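So the Hirkeck trial kit finally showed up in December and I've been living with it ever since (my coffee intake has never been higher!). If you missed my last post, it's a sorting package: you bring the arm, they send the gripper, the software and a login, and you get 150 picks a day free before they start charging. I've been running it in the back room at Girham with Anselmo Quispe, who is way more patient with setup menus than I am.

Setup took me a whole evening, mostly because the manual skips right over page 17, where the calibration steps should be. I emailed support and a very nice guy named Cường Dương sent me the missing page by breakfast. Big points for that. 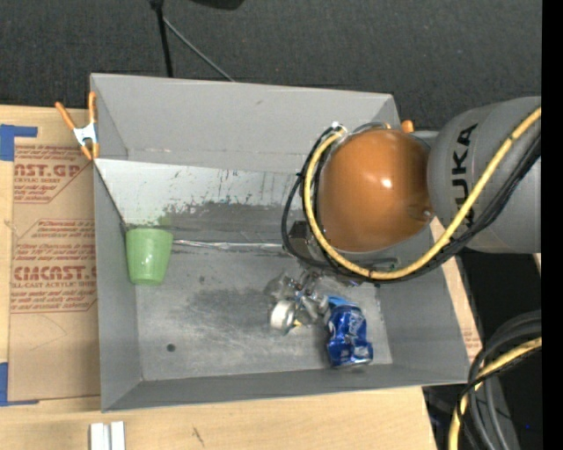 The KUKA over the bin, with the green cup and the crushed blue can.

Cups are my favorite thing to give it so far, and crumpled clear plastic is my least favorite. The software has a little confidence score for each item and I watch it like a ball game. Cans do great on there, plastic film not so much, and I'd love a way to tell it "just skip that one" without digging through three screens.

Now the price. It's $995 for the starter plan, or $728 if you sign up during the trial, and I keep going back and forth on it. Anselmo wants to try the Ticona kit first, and their demo unit gets here next month, so I'm holding off until then.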